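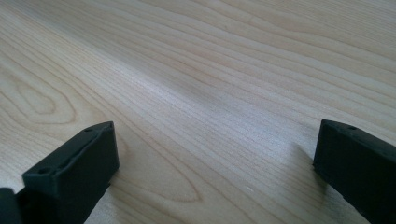

Magnusson table, pale wooden top.

3 min read

The Magnusson is a plain rectangular work table with a pale wooden top. It comes from the Oken range and suits kitchens, craft rooms and shared offices where the table gets used for something different every few hours. The top is oiled at the workshop before it leaves, and the legs are packed separately with their bolts and a hex key.

Size and weight
The top measures 171 cm long by 80 cm deep (800 mm, if you are working from our drawings). It weighs 63 kg assembled, so get a second person to help turn it over once the legs are on. Check your hallway and any stair landing before ordering. The top ships in one piece and does not fold.

Finish
The oil is clear and dries matte. Colour varies from board to board and will warm up over the first year, faster near a window. If you keep a mat or tray in the same place, move it now and then or you will end up with a lighter patch. Small scratches can be sanded with the grain and re-oiled. Deep dents will lift a little with a damp cloth and an iron, but don't expect them to vanish.

Care
Wipe with a damp cloth and dry straight away. Use a trivet under hot pots. Re-oil every 3 months if the table is used for food, or twice a year otherwise. Udari maintenance oil is the one we stock and the one used at the workshop — other clear oils will work, but test underneath first. Don't use silicone polish, as it stops the next coat of oil from soaking in.

Assembly
Lay the top face down on a blanket. Fit all four legs finger-tight, then go around again with the hex key. Tighten once more after a few weeks, when the timber has settled into the room. The levelling feet have enough travel for most old floors.

Delivery
Made to order. Tables ordered before the end of March go out with the autumn run from our Gitgate warehouse. Delivery is to the front door; carrying upstairs is extra and needs to be booked when you order. Pickup is free — bring a ute or a van with a flat floor, and a couple of blankets.

Spare legs, bolts and feet are available separately.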